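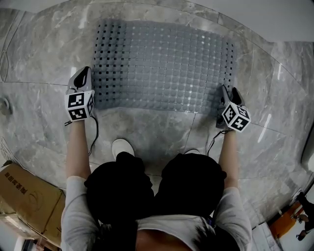
1. Purpose of this report

This is the second progress report on the Ochoa photometry project, submitted to the Parkley Fund under the terms of the equipment grant. It covers the work done from January to the end of May. The first report dealt with purchasing and with the repair of the roll-off roof at the Drirkow site, and those matters are not repeated except where something has changed.

The grant was given for one purpose: to bring the existing telescope and camera to the point where the brightness of short-period variable stars can be measured to one hundredth of a magnitude on an ordinary clear night. We are not there yet on every night. We are there on good nights for stars in the middle of the field, and the reasons for the shortfall elsewhere are now understood for the most part.

2. Summary of position

Camera cooling: complete.
Flat-field panel: built and in use, one fault outstanding.
Filter wheel: fitted, returned to the supplier once, refitted.
Reduction software: working, documentation partly written.
Observing: 1017 exposures taken in the period, of which 537 have been fully reduced.
Spending: within budget, see section 8.

3. Camera

The camera is the same one described in the application. During the winter its sensor temperature drifted by up to two degrees over a session, and the dark frames taken at the end of the night did not match those taken at the start. We traced this to the power lead. The voltage at the camera end fell whenever the dew heaters switched on, and the cooler lost its set point for several minutes each time.

The heaters now have their own supply. The camera lead has been shortened and replaced with a thicker cable. Since the change the sensor has held its set temperature to a tenth of a degree through every session, including two in which the heaters ran at full power. A library of dark frames has been made at two temperatures, one for winter and one for summer use, and will be remade every six months.

The linearity of the sensor was tested by taking exposures of a steady lamp in increasing lengths. The response is straight up to about four fifths of full range and then falls away. We have set a working limit a little below that point. Any comparison star that goes over the limit is flagged by the software and left out.

4. Flat fields

Flat fields have taken more time than any other part of the project. The first application assumed that twilight sky flats would do. In practice the roof takes so long to open, and the useful part of twilight is so short, that only one filter could be covered on a typical evening, and none at all when there was thin cloud in the west.

We therefore built a lit panel which hangs on the south wall and faces the telescope in its parked position. The diffuser sheet came from Nurer, who cut it to size. The light source is a strip of white lamps round the edge with a dimmer outside the panel.

Tests against good twilight flats gave the following results.

In the green filter the two methods agree to within half of one per cent over the whole field.

In the red filter agreement is nearly as good, with a small slope from one side to the other.

In the blue filter the panel is too faint. Exposures long enough to collect a decent signal also pick up stray light from the control computer, which shows as a brighter patch in one corner.

The blue result is the outstanding fault mentioned in section 2. A second strip of lamps with more output at short wavelengths is on order. Until it is fitted, blue flats are taken at twilight and the panel is used for the other two filters only. The computer screen is now switched off while flats are being taken.

5. Filter wheel

The wheel was delivered in January and fitted to the camera in the same month. It did not return to exactly the same place each time. The shadows of dust specks on the filters moved between one flat and the next, and a correction made with a flat from the evening was wrong by the morning. The movement was small, but on stars near a dust shadow it produced errors several times larger than the target.

The supplier replaced the position sensor without charge. The unit was away for just under four weeks, and during that time unfiltered observations were continued so as not to lose the sky time. These are stored separately and are not counted towards the main results.

After refitting, the wheel was cycled 700 times on the bench with a test pattern in place of one of the filters. The pattern came back to the same position to within one pixel on every cycle. We consider the matter closed.

6. Telescope and mount

The telescope has a focal length of 1000 mm and was not altered under the grant. Two points affected the measurements and are noted for completeness.

Focus shifts as the tube cools. Left alone, star images swell through the first two hours of the night, and the faint stars lose light from the measuring aperture. A temperature sensor has been fixed to the tube and focus is now adjusted in steps between exposures. The size of the step was found by trial over five nights. It works well in falling temperatures. It has not had a proper test in rising temperatures, which are uncommon at Drirkow but do occur when cloud comes in after midnight.

Polar alignment was found to have moved since the autumn, probably from settling of the pier. It was reset in March. Field rotation over a three-hour run is now too small to measure. The alignment will be checked again in the autumn, and if it has moved by a similar amount we will look at the pier footing.

7. Observations and reduction

The programme has four target stars, each with at least three comparison stars in the same field. All four were observed in the period. Two have complete light curves covering a full cycle in green and red. The third has gaps where its period, close to a simple fraction of a day, brings the same part of the cycle round on successive nights. The fourth was low in the sky until April and has only just been started.

Of the exposures not yet reduced, some await blue flats of acceptable quality and the remainder were taken in May and are in the queue. A small share will be rejected for cloud. The software does this by following the total light of the comparison stars, and the threshold is still being set by hand for each night. We would like to make it automatic but have not found a rule that deals well with slow, even haze.

On the best nights the scatter between comparison stars of similar brightness is eight thousandths of a magnitude, which meets the target. On average nights it is nearer fifteen thousandths. Towards the edges of the field it is worse again – in the blue filter by a factor of two – and the flat-field fault is the most likely cause.

8. Spending

All the main items have been bought. The filter wheel and the camera power supply came in at the quoted prices. The panel cost less than allowed for, mainly in the diffuser. Cable and connectors cost more. Around £537 remains unspent, from which the second lamp strip will be paid. No change to the agreed budget headings is requested.

Receipts are held with the project accounts and copies can be sent on request.

9. Risks

Short summer nights will limit observing until August. This was allowed for in the plan and the time will be used for reduction and documentation.

The control computer is old and its disk is nearly full. Raw exposures are copied to two separate drives after each session, and the copies are checked before the originals are deleted. A failure would stop observing but would not lose data.

The roof motor has begun to draw more current than it did in winter. The rails have been cleaned and the current has dropped, though not to its earlier level. The motor is not part of the grant.

10. Work planned for the next period

Fit the second lamp strip and repeat the blue comparison against twilight flats.

Reduce the remaining exposures.

Test the focus correction on a night of rising temperature, if one occurs.

Finish the written procedure for flats and darks. The sections on start-up and closing down are done.

Fill the gaps in the light curve of the third target, using the longer nights from September.

Send the two complete light curves to the fund as data tables, with an error estimate for each point. The format will be the one agreed after the first report.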